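Clear produce bin

A clear produce bin is an open or lidded container of transparent plastic used to hold fruit and vegetables in a kitchen, pantry or refrigerator. The whole charm of the thing is that it hides nothing! A shopper's entire haul can be checked at a glance, from any side, and the last lime in the corner has a fair chance of being eaten.

Form

Most bins are rectangular, with straight or gently sloping walls. Many have a handle opening cut into one or both ends, handy for pulling a full bin off a deep shelf. Shallow bins suit berries and tomatoes, which bruise under their own weight, while deeper ones take corn, carrots and eggplant (long carrots are often laid corner to corner). The Tellholm pantry guide, compiled by Ilaria Gentile, recommends leaving 2 inches free below the rim.

Sorting

Household sorting is a wonderfully personal business. Some cooks divide by kind, with fruit in one bin and vegetables in the other; others go by ripeness, or by which meal comes next. Mixed bins are common, and bright ones are a pleasure to look at. Produce is usually spread out on a flat surface first, so that soft or damaged pieces can be found before anything is stacked.

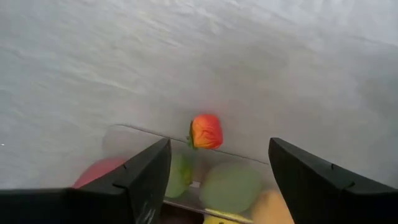
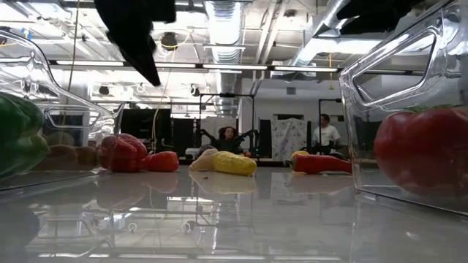
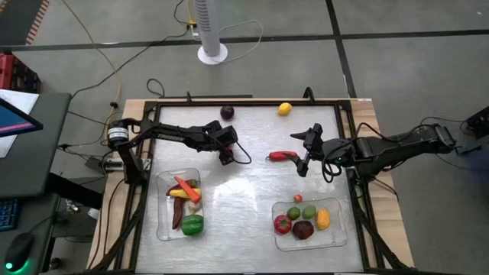
Sorting produce with clear plastic containers

Leobardo Tovar, who taught home economics in Wonstead, had his students place heavy items first and fragile ones last, a habit that survives in local cooking classes as "roots down, berries up." His classroom bins held 13 cups each and were washed every August before the harvest lessons.

Care

Warm water, mild soap and a soft cloth are enough for most bins. Scouring pads leave fine scratches that turn the walls cloudy, and a cloudy bin loses half its appeal. A folded paper towel on the bottom catches moisture and can be swapped out whenever it feels damp. Onions and potatoes are generally kept in separate bins, away from direct light.

See also: Crisper drawer, Fruit bowl, Root cellar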